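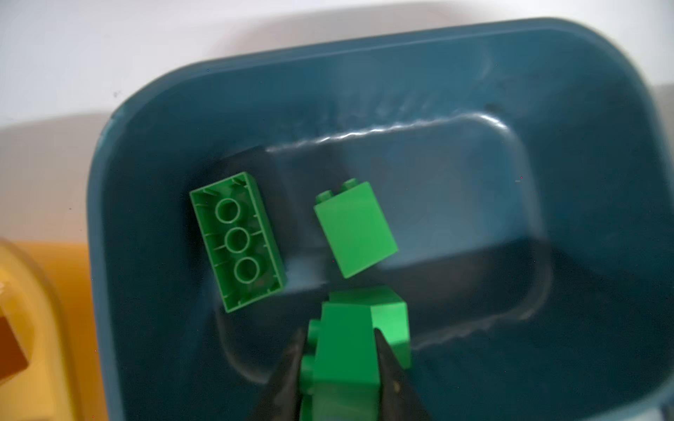 Lekari Community Help > Robotics and Making > Clubs and Schools

Arm picks bricks fine on the table but keeps missing them in the bin

Posted by Feven Kumsa in April
Tags: pick and place, school club, wrist camera, gripper

I help run the after-school robotics club at Drultthorpe and we have a sorting project that has got stuck. The task is to take green building bricks (the big chunky kind made for small children) out of a dark teal bin and put them down on a white worktop. The club demonstrates it to parents at the end of term.

Our arm is a small desktop one with a two-finger gripper and a camera at the wrist. The pupils wrote the code themselves. It takes a still from the wrist camera, finds everything green, draws a box round each patch, moves over the middle of the largest box and closes the fingers.

With the bricks set out on the worktop this works nearly every time. In the bin it goes wrong in three ways.

First, it sometimes treats two bricks as one if they are close together, and comes down in the gap.

Second, it does badly with any brick lying upside down. The fingers come down on the open side and touch the tubes, and then the arm either stops with a force error or drags the brick along the floor of the bin.

Third, there is a thin bright line of glare where the sloping wall meets the flat panel in the bottom. The code now and then decides that the line is the edge of something.

We have 9 pupils sharing the one arm, so I can't have everybody trying different things at once. We have 1193 saved stills from the wrist camera. Should we be using those to train something, or is there a simpler fix? The pupils are 12 and 13 and can write basic Python. I would like them to understand whatever we end up with.

Edit: someone asked by message about the grip. The fingers are dark and narrow towards the tips. They have no rubber on them at the moment.

Abenezer Negussie
Accepted by the poster

I would leave the training for now. The problems you list can mostly be dealt with by simple means, and your pupils will be able to follow every step.

Start with the colour. Teal and green sit near each other, and if the pupils are picking out green by comparing the red, green and blue values, parts of the bin wall will get through, mainly where light falls on it. Convert the picture to hue, saturation and value and set the limits on hue first. Get the pupils to read off the hue from bricks in twenty or so of your stills, and then from the bin in the same stills. Have them write both lists on the board. They should see a gap between the two and can put the limit in the middle of it. Check that you have both the lighter and the darker greens in your list if your bricks are not all the same shade.

The glare should go at the same step. A white line has very low saturation, so anything under a minimum saturation can be thrown away. If some of it still gets through, ignore any patch that is much longer than it is wide. No brick of yours will be long and thin like that. You can also move the lamp, but do the code first, because the lights in the hall on the night will be different from the ones in your club room.

For two bricks being read as one, shrink every green patch by a few pixels before you count them, then grow them back. In OpenCV this is erode and then dilate. If the bricks are touching it may not be enough, and in that case measure the area. A patch bigger than your largest brick must be more than one. When that happens, have the arm give the pile a gentle push with closed fingers and take another still. My own group does this and the parents like watching it.

The upside-down ones are harder. I wouldn't try to recognise which way up a brick is at this stage. What matters is where the fingers go, and they should go on the outside of the two long walls whichever way up it is. That means two changes.

1. Use a rotated rectangle in place of the upright box. It gives you an angle. Turn the wrist so that the fingers close across the short side.

2. Open the fingers wider than the brick before coming down. I suspect yours are coming down only partly open, which would put the tips on the inside of the walls and on to the tubes.

A brick standing on its side will look shorter or narrower than you expect, so don't use fixed sizes for the opening. Take the short side of the rectangle and add a margin. We use 3 millimetres on each side.

One more thing about the bin. The walls slope, so a brick resting partly on the slope is higher than one on the floor. If you always go down to the same height you will be gripping some bricks low and some high. For the demonstration I would keep to bricks on the flat panel and let the pupils explain why.

Take your test stills with the gripper empty, too. If a held brick is in view the code will find it as a target, and it may well be the biggest green patch. If you need to look while holding something, blank out the bottom middle part of the picture before searching.

Comment from Feven Kumsa
Thank you, the last point explains something. We were getting a target right between the fingers after a good pick and thought the arm had lost its place. I will try the rotated rectangle with the pupils next.

Comment from Liya Wubshet
For Python, the function is cv2.minAreaRect. Be careful with the angle because its range changed between versions. Print it out for a brick you have turned by hand and check before you let it move the arm.

Wubit Gebremichael

Just get a different bin. We had a blue one and changed to a plain matt grey tray and never had trouble again. Flat bottom, low sides. Ours was a Grilby one but any will do.

Comment from Feven Kumsa
The bin is part of the task sheet so we have to keep it, but I may get a tray for the early practice sessions.

Yeshi Gebremichael

I agree with most of what Abenezer says, but I wouldn't put the saved stills away completely. You don't have to train anything on them to make use of them. Put them in a folder and have the pupils run each new version of the code over the lot without the arm. Each pair can work on its own laptop, and that gets round having only one arm to share.

What we did was mark up a small set by hand first. Each pupil took a few pictures and wrote down how many bricks were in the bin and which of them were lying upside down. Then the code printed its own count next to theirs and they looked at the ones that didn't match. It took two sessions. Most of the mismatches were bricks near the wall.

If you do go on to training a small network later, 1000 pictures is a reasonable start for one kind of object in one bin, provided they aren't nearly all the same. Stills taken one after another during a single pick are very alike, so they count for less than they seem to. Throw out the blurred ones for the counting exercise. For training you might keep a few, given that the arm will be moving when some of its pictures are taken.

On grip, try a strip of thin rubber or even a cut piece of balloon on the inside of each finger. Smooth plastic bricks twist when they are held near one end. Ours did it mostly with the small square ones. Put the rubber on before you tune the opening width, as it changes the gap.

Comment from Abenezer Negussie
Agreed about running over the stills. I should have said so.

Comment from Feven Kumsa
Update for anyone with the same trouble. Opening the fingers wider fixed most of the upside-down picks. The hue limits took one session and the glare line is gone from the results. Bricks touching each other are still a problem and the push only works if they aren't against the wall. We are marking up the stills now in pairs.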